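4.2 Living with the Rolbridge kit

I should say at the start that we paid for our Rolbridge kit like anybody else, and that neither Staltard (who make it) nor Dorklow (who sell it over here) saw this section before it went in. Mohammed-Awal Bawa did most of the collecting, I did most of the moaning, and Aba Fiadzo kept the spreadsheet that Table 3 comes from.

The kit is a hand-held gripper with two fingers, a fisheye camera, a charging dock and a licence for the Kyei software, which turns your recordings into something a policy can be trained on. You hold the thing, you do the job, and Kyei works out where the fingers went from the markers on top of them. Setting up took us one Wednesday afternoon, and a good part of that went on a calibration step the manual covers in two lines. We'd have liked a page!

For the furniture tasks we stuck to doors and drawers. Mohammed-Awal recorded 339 demonstrations on cabinet doors, and Kyei threw out 43 of them, nearly always with the same message about lost tracking. I was cross about this until I sat down and watched a batch back. When the wrist turns a long way round to follow a door as it swings, one marker tips away from the camera and the software gives up on the whole recording. It doesn't trim the bad bit, it bins the lot. We wrote to Dorklow and got a friendly reply saying a trimming option was planned (no month given).

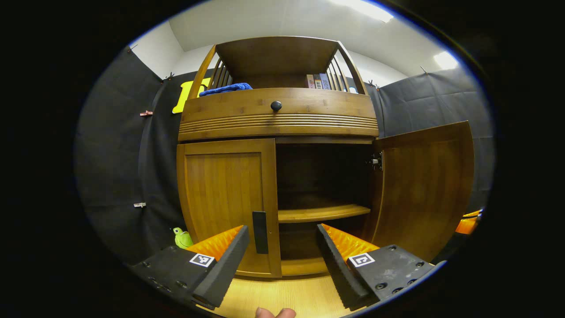
The other thing we learnt about doors is that handles matter much more than weight. A bar handle gives the fingers something to close on, and the ridged pads bite nicely, so even our newest helper was getting clean pulls before the first tea break. Small round knobs are a different story. The pads want to meet flat, the knob wants to slide out between them, and you end up doing a sort of pinch and twist that feels fine in the hand and looks dreadful in the finger-width plot. We kept 121 drawer recordings in the end, and I would happily redo 29 of them with narrower pads if Staltard sold any.

Comfort is better than I expected. The grip is a bit fat for Aba, who has small hands and took to swapping sides during long runs, but I could work through a morning without much of an ache. The camera's wide view is a real plus for this kind of work, as you can be right up against a door and still have both fingers and plenty of cabinet in the recording.

Figure 4. Door work with the hand-held gripper, camera view.

The pads are the part I'd watch. Ours started to lose their edge towards the end of September, and replacements only come as a full set with new fingers, so budget for that if you plan to do a lot of handles. Section 4.3 goes through the training runs and what the discarded recordings cost us there.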